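Ginden Gripper Sim Pack
README and data card, release 1.3

Maintained by: Nonico, simulation group
Card author: Ursina Kuster
Technical contact: Modupe Ekpo
Card date: Friday, December 27, 2019

Summary

Ginden is a simulation pack for customers who use, or plan to use, the Nonico two-finger parallel gripper. It contains a kinematic and visual model of the gripper, a room generator, a set of scripted motion episodes, and the rendered wrist-camera frames for those episodes. The pack is sold as an add-on to the gripper kit and is also offered separately on a 42-day evaluation license.

The pack is meant for checking camera placement, testing perception code against cluttered backgrounds, and pretraining visual policies before hardware arrives. It doesn't replace calibration on the physical unit.

What is in the package

models/ gripper geometry, joint limits, collision hulls, material files
rooms/ room definitions and texture library
episodes/ motion logs, one folder per episode
frames/ rendered RGB images, grouped by episode
tools/ loader, viewer, export scripts
docs/ mounting notes, changelog, license text

The release holds 594 episodes. Of these, 181 contain free-space motion only, with no target object in the workspace. The rest contain a reach, a grasp attempt, or both. Every episode folder has a log of joint positions, commanded and simulated finger opening, wrist pose in world coordinates, and a success flag. The success flag is null for free-space episodes.

Requirements

Python 3.6 or later
A GPU is needed for re-rendering only. The loader and the viewer run on CPU.
The Filer storage client, version 2, if you pull frames from the hosted copy

Installation

Unpack the archive to a path without spaces. The export scripts still fail on paths with spaces on some systems; see Known issues. Run the setup script in tools, then the check script. The check script compares the hash of each episode folder with the manifest and prints a list of mismatches. An empty list means the copy is complete.

If you work from the hosted copy, set the access key in the config file before running the check. Frames are downloaded on first access and cached locally. The cache has no size limit by default. Set one.

How the episodes were made

Motion was generated by a scripted planner with randomized start pose, goal pose and speed. The planner rejects paths that bring the gripper housing into collision with the room shell. It doesn't reject paths that pass close to walls, and close passes were kept on purpose in the free-space set. Customers mounting the arm in tight cells asked for them.

Rooms are assembled from a texture library and a small set of fixtures: windows, vents, framed pictures, baseboards, furniture. Fixture placement is random within limits. Wall and floor materials are assigned independently of each other, so combinations that would be unlikely in a real building do occur. Lighting is one area light plus ambient, with intensity varied per episode.

The virtual camera is attached behind and above the gripper base and looks along the fingers. It moves with the wrist. Lens parameters are fixed across the release and stored in the manifest.

The Wumbei texture set was added in release 1.2 by Flurina Lehner. It covers tile, plaster and painted wood. Earlier releases used flat colors on all room surfaces, and policies pretrained on those frames should not be compared with policies pretrained on 1.2 or later.

Image content

The gripper base takes up the bottom of the image in the standard view. Fingers are modeled with pale inner faces so that the contact surfaces can be segmented by brightness in most lighting. This is less reliable when the background is also pale, and we recommend using the supplied masks instead of thresholding.

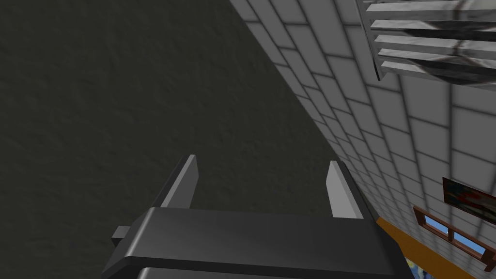

Figure 1. Wrist view, fingers open with no object held. Staggered white wall tile at right, with vent grille and window.

Frames of this type are useful as negatives for grasp detection. They are also the harder case for edge-based finger tracking: grout lines and the seam between two room surfaces can produce long straight edges near the fingertips. In our own tests a simple line detector locked onto grout more often than onto the right finger. Heidrun Brunner's notes on this are in docs, with the filter settings she used.

Known issues

Fixtures are frequently cropped by the image border. No attempt was made to keep them in view.
Export to video drops the final frame of each episode.
Paths with spaces break the export scripts.
The collision hull of the base is slightly larger than the visual model. Contact may be logged before it is visible.
Mask files for 300 episodes were regenerated in October after a labeling error in the finger classes. If your copy is older than that, download the masks again.

Limits of use

Friction and finger compliance are approximations. Do not use the grasp success flags to estimate success rates on hardware. There are no people in the rooms, and the pack is unsuitable for developing or validating safety functions. Fine-tuning on frames from your own cell is advised before any deployment.

License and support

The full license covers one site and any number of users at that site. Derived models may be shipped in products; the frames and textures may not be redistributed. Evaluation copies stop loading at the end of the term, and locally exported files must be deleted.

License questions go to Johanna Rainer. Bug reports go to Modupe Ekpo and should include the manifest version, the episode ID and the output of the check script. Reports without a manifest version are returned.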